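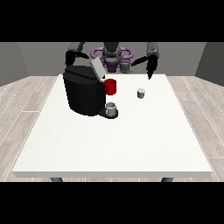 **How much should I set aside for a two-armed robot setup, and what do I buy first?**

Posted by Nelli Saarela

Hi all! I help run a little shared workshop (22 members, mostly hobby people, a couple who write code for a living) and we've finally talked ourselves into a proper two-armed robot. We've been working in simulation since August, doing coffee stuff - pod, lid, mug, that kind of thing - and now everyone wants the real one on a real table.

My problem is the money. I got a quote from Zolorik for the arms and the base, and it looks fine, but it says nothing at all about grippers or a table or shipping. Imell sent me one that's higher and says "complete" on it, and I can't get a straight reply about what complete means. Do I go with the bigger number and stop worrying? And do we buy the coffee machine and cups now, so we can match them in the sim, or wait until the arms show up? We have a pot of money that has to be spent or promised by early spring, so I can't sit on this forever.

Also, is it silly to buy only one arm first? One of our members keeps pushing for that.

---

**Kristýna Zelenák**

Been through this at our place last year, so here goes, and sorry if it rambles.

Get both quotes broken out line by line before you compare anything. Ask Imell in writing whether grippers, cables, the stop button, the controller and freight are in there. When we did it, freight alone was 537 dollars and it wasn't on the first quote, and then the spare gripper fingers were another 125 a set. We bought two sets and I wish we'd bought four. Pods are slippery little things and fingers wear faster than you'd think!

Buy the coffee machine now. Yes, before the arms. It's the cheapest thing on the list and it decides a lot: how high the table should be, how far the arms have to reach to get at the lid, whether a mug fits under the spout with a gripper still wrapped around it. Measure it, fix your sim model to match, then run your task again and see if both arms can still get where they need to go. We picked our table first and had to swap it, which was a dumb way to spend a weekend. Get a spare machine of the same model too if you can, they do get discontinued.

On one arm or two - depends on what you want out of it. If the plan is one hand up at the lid and the other dealing with the cup, a single arm will teach you the software and the safety routine but you'll be rewriting half your task later. If money is really tight I'd still take one good arm over two shaky ones. Just ask if the second one can be added to the same controller, and get the price held in writing.

Oh, and the table. Heavy, flat, plain top, and bolt it down if your landlord lets you. Ours wobbled and we blamed the software for two weeks.

I'd keep some 600 dollars back for things you haven't thought of. Ours went on a power strip with a proper switch, floor mats, a box of cups and one very boring bracket.

---

**Poduval**

go with imell, less hassle. we have one arm from them, no complaints except the manual is terrible

---

**Zavbridge workshop account**

Agree with most of what Kristýna wrote. One thing I'd add is training time. We planned for hardware and forgot that somebody has to sit with new people for a few evenings before they're allowed near it, and our insurance wanted that written down. Call your insurer before you sign, ours took a month to reply.

And check your door width. The crate was bigger than ours.

---

**Nelli Saarela**

Thank you!! I've asked Imell for the line-by-line and I'm going to measure the door tonight. Coffee machine is going on the list for this month.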